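4.3 Applying the Finish Coat

Read section 4.2 before opening the can. Besolar hardwax oil is supplied in 499 ml cans and is intended for indoor wooden tabletops and shelves only.

1. Sand the surface along the grain. Finish with the grit given in table 4-1.

2. Remove all dust with a vacuum and a lint-free cloth. Do not use a tack cloth.

3. Stir the oil for 2 minutes with a flat stick. Do not shake the can.

4. Pour a small amount onto the surface and spread it with the white pad. Work in sections no wider than your reach.

5. Wait 7 minutes, then wipe off all excess with a clean cloth. Oil left standing on the surface will cure sticky and must be sanded back.

6. Leave the piece to dry overnight in a ventilated room. Apply a second coat if dull patches remain.

CAUTION: Oil-soaked cloths can ignite on their own. Lay them flat outdoors to dry, or store them in water in a closed metal container.

NOTE: Figured or wavy grain absorbs oil unevenly. Test the underside first - color differences between streaks usually become stronger after coating.
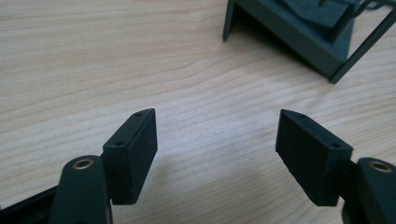
Fig. 4-6. Light-colored wooden tabletop with fine, wavy grain and a matte surface.

7. Keep liquids off the surface until full cure. Drying times in table 4-2 assume normal room temperature. Below that, allow extra time between coats.

For water rings and scratches, see section 5.1 - Spot Repair.

Revised Wednesday, March 24, 2021. W. Tavares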